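How does a robot learn to open a door?

You have opened so many doors that you probably don't think about it any more. Your eyes find the handle, your hand goes there, and off you trot to the kitchen! A robot needs a program to help it with every bit of that, and the program has to practise, just as you once did.

At Drorano, Zubaida Rajput and her team let their program practise inside a computer, in a pretend building a bit like the ones in video games. Bumping into a pretend door hurts no one, and the program can have 900 tries before lunch (imagine how tired your arm would be!).

First comes looking. The program hunts through the picture for a shape that might be a handle. Next comes planning, when it works out a path for the hand, and last of all comes moving, a tiny bit at a time, checking as it goes.

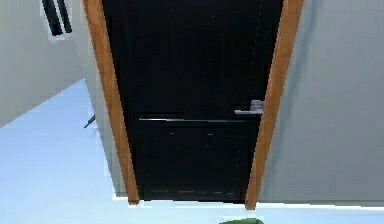
A pretend door, still closed. Can you find the silver handle?

Next time you come to a door, try going very slowly. Which way does the handle turn? Do you push or pull? Those are puzzles the program has to solve too.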